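Closalthorpe police records: common questions

How do I get a copy of an incident report?
Ask at the front desk or write to the records office. You need the case number – it's on the card the officer gave you.

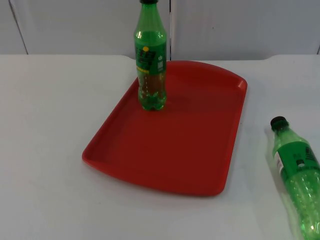
2 min read

Can I get a report on an open case?
Only if you are the victim or next of kin. Some pages may be held back.

What does it cost?
Copies are free up to 60 pages.

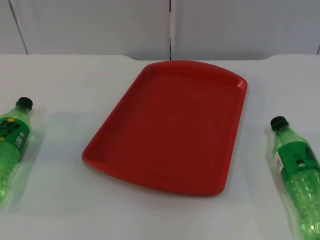

Where do I send tips?
Call the desk on extension 228. You don't have to give your name.

Comments

Groltano: Is the desk open Tuesday evenings?

Sepehr Yazdani: Until 6, use the side door.

Lagman – Mine took two weeks.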